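Frequently Asked Questions

I run a small mail-order tea business out of a converted garage in a town called Altura, and I answer all the email myself, usually at night with a cup of something next to the keyboard. The same questions come up a lot, so I finally put them on one page. If yours is missing, write to me and I'll probably add it (the page gets longer every August, when things are slow and I have time to type).

How do I know which tea to start with?

Tell me what you drink now! If it's supermarket black tea with milk, go for the Sostetti breakfast blend. It's strong, a bit malty, and it puts up with being forgotten on the counter. If you drink coffee and want to cut back, try a roasted oolong, which has that toasty thing going on that coffee people miss. If you mostly drink herbal teas, you may not need me to sell you anything with caffeine at all, and I have a decent rooibos.

What I wouldn't start with is the smoky one. I love it, my whole office smells like a campfire, but it's a lot for a first order.

How much tea do I use per cup?

One rounded teaspoon for a normal mug, two for a big one. For fluffy teas like white tea or chamomile, I go up to a tablespoon because the leaves take up so much space. If you have a kitchen scale you can weigh it, and some people really enjoy that. I did it for a month and then lost the scale behind the toaster.

What water temperature should I use?

Black tea and herbal tea get boiling water. Oolong is happy a little under boiling. Green tea is the fussy one, and if your green tea tastes like boiled spinach, the water was too hot. Let the kettle sit with the lid open for five minutes or so, or pour a splash of cold water into the pot first. I do the splash. I don't own a kettle with a temperature dial and I sell tea for a living, so please don't feel you need one.

How long should I steep it?

Three to four minutes for black, two for green, and as long as you like for anything herbal. Set a timer, at least the first few times. I can't remember a tea for four minutes if there's a phone in the room, so I use the oven timer and it beeps at me until I get up.

Oolong you can steep again and again. The second cup is usually better than the first, and I've gone to 5 on a good one.

My tea is bitter. Is it bad?

Almost never. Shorten the time before you change anything else, then cool the water down a bit. If it's still bitter after both of those, use less leaf. And if it's still bitter after that, email me and I'll swap it for something gentler, no fuss.

Can I make iced tea with it?

Yes, and please do it cold. Put the leaves in a jug of cold water, put the jug in the fridge before bed, strain it in the morning. Nothing gets bitter that way. The Erent green is lovely like this, with a few slices of cucumber if you have some lying around. I drink it by the jug from June on.

How many teas do you carry?

I had 257 on the list at one point, which was silly. I couldn't keep them fresh and I couldn't remember what half of them tasted like! I've trimmed it way down since then. If an old favorite of yours has gone missing, ask me, since I can sometimes still get a small batch.

Do you sell by the pound or by the gram?

By the gram. The small pouch is 50, the middle one is 100, and the big one is 300. I get asked for bigger bags and I keep saying no, mostly for the sake of freshness. A 300 gram pouch already lasts one person a good long while.

Does tea go bad?

It doesn't really go bad, it goes flat. Black tea kept well is nice for a year or two. Green tea I'd finish within six months or so. The scented ones (jasmine, anything with citrus peel) fade first. You'll know by smelling it. If you stick your nose in and get mostly cardboard, put it on the roses.

What should I keep my tea in?

Four things ruin tea: light, air, damp, and strong smells. So any container that shuts snugly and doesn't let the light in will do a fine job. Glass jars look great on a shelf and are terrible for this, unless the shelf is inside a cupboard. I'm a tin person. New ones, old ones, cookie tins, gift tins with paintings on the lid, whatever closes well. 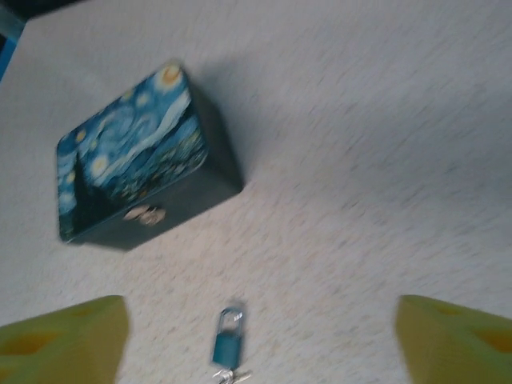

Illés wrote to me about tins: I kept jasmine in an old tin for years and now everything I put in there comes out tasting of jasmine, even after washing, so please tell people to pick one tea per tin and stick to it.

I couldn't agree more, and I've made the same mistake with the smoky one. Washing does help a bit - warm water, a tiny drop of dish soap, then leave the lid off until it's completely dry. For stubborn smells, put a spoonful of baking soda in a little dish inside, close the tin and leave it for a couple of days. If it still smells after that, keep buttons in it.

Should I take the tea out of the pouch first?

You don't have to. I usually roll the pouch down, clip it and drop the whole thing in the tin. The label stays with the tea, so you're not standing there at six in the morning sniffing brown leaves and guessing.

Can I keep tea in the fridge or freezer?

I wouldn't, at least once it's been opened. Every time it comes out of the cold it can pick up damp, and it sits next to the onions the rest of the time. An ordinary cupboard away from the stove is the best spot in most kitchens. Not the one over the kettle, either! I know it's handy. It gets steamed.

Do you ship outside the US?

Canada, yes. Anywhere else, ask me first and I'll look up what it costs, and then you can decide if it's worth it. Sometimes postage is more than the tea, and I'd feel bad not telling you.

When will my order go out?

If it reaches me before noon I try to get it out the same day. The post office here closes at 4:30 and I have cut it close more than once. In December give me a few extra days, please. I pack everything on one long table and by the middle of the month I can't see the table.

Can you put a note in a gift order?

Of course. Type it in the comments box at checkout and I'll write it on a card by hand. My handwriting is okay. Keep it to three or four lines or I'll have to go onto the back.

Do you do samples?

I do, up to three with any order, and you can tell me what you'd like or let me pick. If you let me pick, you're very likely to get an oolong.

Can I return a tea I don't like?

Keep it or give it to a neighbor, and drop me a line telling me what you didn't like about it. I'll send something else or refund you, whichever you prefer. Opened tea can't come back to me anyway, so save yourself the postage.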